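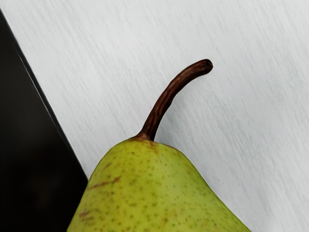

Figure 11. Simulated close-up view of the pear. The black object at left appears to be a finger of the gripper.

4.2 Gripper comparison in simulation

The Tarano and Clandau grippers were compared on the same arm and controller, with 60 grasp attempts for each fruit model. Each attempt began from a new starting pose. The pear proved the hardest case for both grippers, as its curved stem (Figure 11) often lay in the path of a closing finger. Contact with the stem was logged as a separate type of failure - a choice that follows Mostyn and Harries - and these attempts were left out of the slip totals.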